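About Piltden

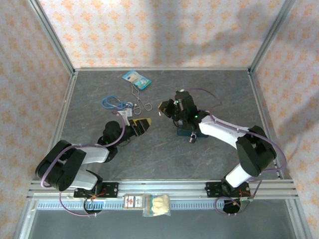
One of our tidy-up benches, with a blue cord, a loop of wire and a few odds and ends on the table.

Hello, and thank you for stopping by! Piltden is a small company with two rooms, a kettle that has outlived three landlords, and one question we've been asking since we opened the doors: can a machine do the chores yet? We mean the dull, everyday ones, like clearing off a table at the end of the day, putting the cord back where cords go, or sorting the drawer that every house has and no one wants to open.

The short answer is "some of them, sometimes, if you're patient." The long answer is what we get up to all week, and we're happy to tell you about it (Valter says we're a bit too happy, but he's usually the one still talking at closing time).

How we got started

Ekua Ametepe and Valter Barros met while working at a packing shop in Prengate, where she ran the floor and he fixed whatever stopped moving. The big machines there could stack 500 boxes without a hitch, and then someone would leave a tangle of string on the belt and the whole line would sit and wait for a person to come pick it up. Ekua used to say that the string was the real job. The two of them rented our first room that September and started with string.

What we work on

Small, floppy, awkward things, mostly. A block is easy enough to grip. A cord is a different shape every time you set it down, and wire is worse, as it springs back at you. Thin packets lie flat and give a gripper very little to hold, and clear plastic bags are hard on a camera. We put these things out in a mess on purpose, and then we use two arms, one on each side, so that one can hold while the other pulls. Anybody who has folded a sheet alone will understand why.

Our software is called Dara. Yaa Fiadzo leads that work, and she keeps the list of chores we test on the wall by the door, where visitors can read it and argue with it – and they do. A chore only gets crossed off when Dara can do it with things it hasn't handled before. We've had to un-cross a few, which is never a fun afternoon, but we'd sooner do that than tell you something is ready when it isn't.

So, can they do it yet?

For picking up solid things and dropping them in a bin, we'd say yes, though slower than you would. For cords and bags, on a good day. For a whole kitchen counter after dinner, no, and we'd be careful of anybody who wants your deposit on that basis. Shop floors will likely come first, since a shop can keep its mess in one place, and homes don't work that way. Ours certainly don't.

Come see us

We keep an open bench on the first floor for neighbors, teachers and the plain curious. Yee-man Tsai looks after visits, and she'll find you a chair and probably a cookie. Bring something from your junk drawer if you like. We're always running low on good junk.

Filed under: Who We Are, Robots at Home, Chores

3 comments

Donal Lynch
Came by with my daughter and a bag of old phone chargers. She has asked every night since when the robot is coming to do her room. Thank you for being straight with her about it!

Addo
Do you ever test with socks? Matching socks is the only one I'd pay for.

Yee-man Tsai
Addo, socks are on the wall list, quite near the bottom I'm afraid. Bring us some odd ones and I'll put in a word with Yaa.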